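Why Dark Clothes Fade

Cloth gets its color from dye. A dye is a chemical made of very small parts called molecules. Each molecule takes in some colors of light and sends the rest back to your eye. A red sock looks red because its dye takes in most of the green and blue light.

Black dye takes in nearly all the light that reaches it. Many black cloths are dyed with a mix of two or more colors.

How dye stays in cloth

Cotton is made of thin threads called fibers. Water can get into a cotton fiber, and it carries dye along with it. Some dyes form a strong link with the fiber. Others only rest in the gaps. The second kind comes out more easily in the wash.

Polyester is a plastic fiber. Very little water gets into it, so it needs a different kind of dye and a lot of heat.

Three causes of fading

Washing: Water and soap pull loose dye out of the gaps. Hot water does this faster than cold water.

Rubbing: Clothes rub against each other in the machine. Tiny fiber ends break and stick up from the surface. They scatter light, and the cloth looks paler even when most of the dye is still there.

Sunlight: Part of sunlight is called ultraviolet light. It carries enough energy to break dye molecules. A broken molecule may no longer take in light, so its color is lost.
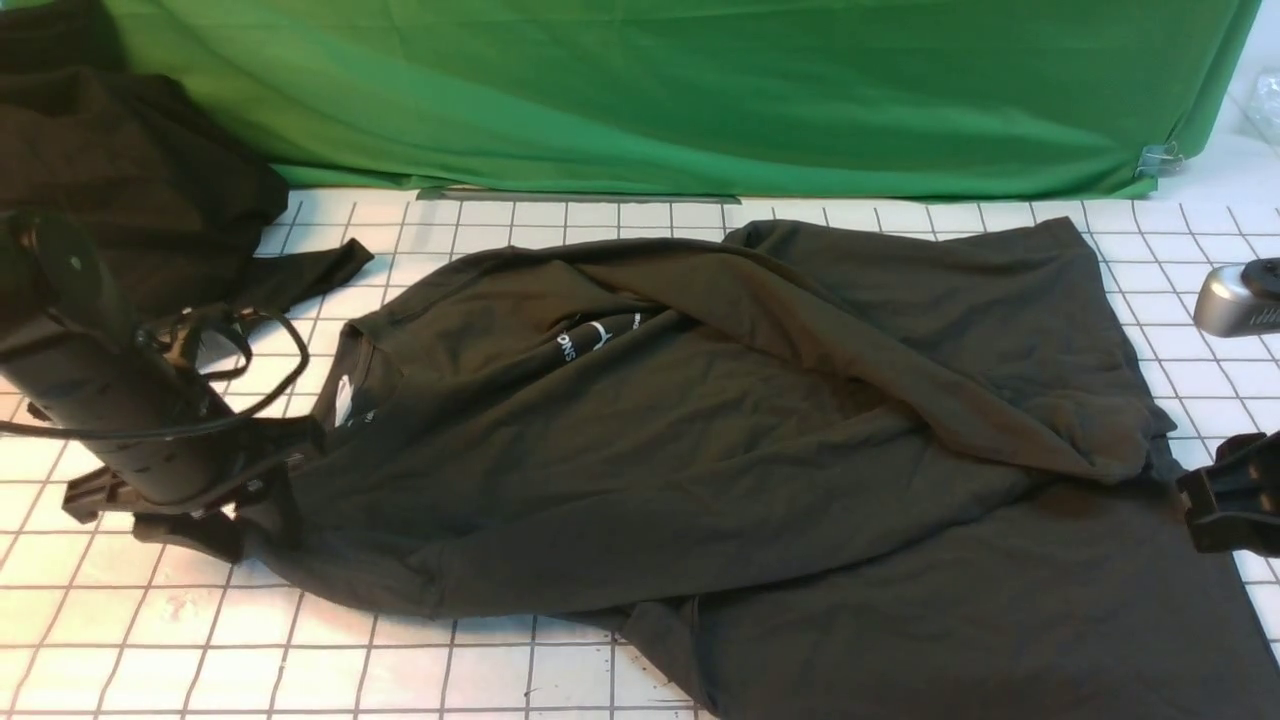
The dyes in a black mix do not all fade at the same speed. If the blue part breaks down first, the cloth starts to look brown. If the red part goes first, it can look green.

Test it at home

You need an old dark cotton cloth, scissors and a sunny window. Ask an adult before you cut anything.

1. Cut 2 strips from the cloth.
2. Put one strip in a closed drawer.
3. Tape the other strip to the inside of the window.
4. Wait 18 days.
5. Lay the strips side by side and compare them in daylight.

Window glass blocks part of the ultraviolet light, so the change may be small. Write down the start date and leave the window strip up longer if you see no difference.

Words to know

Dye: a chemical that gives color to cloth.
Fiber: a very thin thread.
Molecule: a tiny group of atoms joined together.

Text: Saodah Kusuma. Checked by Herman Lubis.
Updated May 2, 2022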